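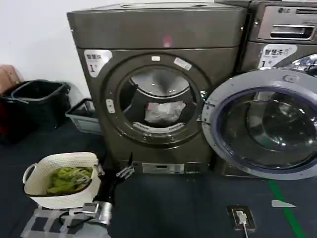
3. Loading and unloading

Notes for the front-loaders in the Otard laundry room, 14 Demasthorpe.

1. Empty your pockets. The machine will do it for you, but less kindly.
2. Put the clothes in one at a time. A single wad washes like a single wad.
3. Close the door until it clicks. Leaning on it is not a click.
4. When the cycle ends, wait for the latch, then take everything out. Feel along the back of the drum – socks retire there. 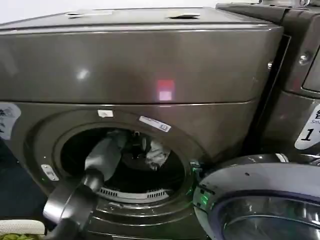 Can I leave one small thing in for the next load?
Better to take it out, unless you want it to meet someone's new red towel.

Caution: Do not pull on a sleeve that is wound around something else. Turn the drum by hand until it comes free.

5. Wipe the rim and the glass.

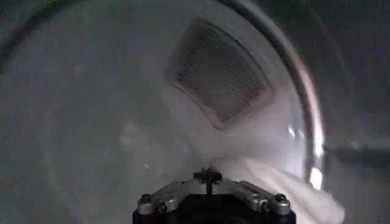

6. Leave the door open for 17 minutes or so – longer if the room smells like a pond.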